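Plakmont schools football league opens with 12 teams

14/03/2018

The new schools football league in Plakmont will start this month with 12 teams, the organizers have confirmed. In total 657 pupils from the town and nearby villages have registered to play.

The league is paid for by Mirkura, a local company which repairs and sells used office computers. It has promised to cover the cost of referees, shirts and travel for the first two seasons.
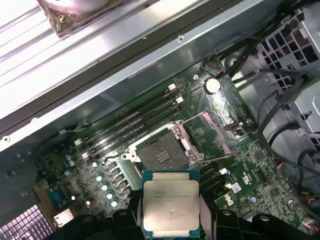

An Intel Xeon processor and an open socket on a motherboard.

League director Kazimiera Piątek said the money came at the right moment, as many schools could not pay for a bus to away games.

“Last year we had good players who stayed at home on Saturday, and this was a pity for them and for the coaches,” said Piątek. “Now every school will travel, also the small ones.”

The opening match is between Bradby and Mazurek, two schools which have met many times in friendly games but never in a competition. Bradby won the last meeting 2-1. Their coach will be without his first goalkeeper, who has a wrist injury.

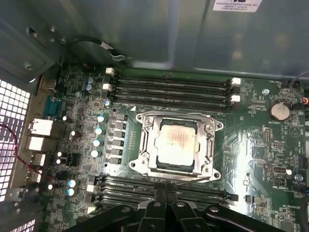 Computer motherboard with a processor in its socket and two banks of memory slots.

Matches will be played in two halves of 30 minutes, and each team can have 11 players on the field and five on the bench. Girls and boys will play in separate groups from the second season, when more schools are expected to join.

The main stand at the town stadium has 728 seats, and entrance to all league games is free. The full list of matches will be sent to the schools before the end of the week.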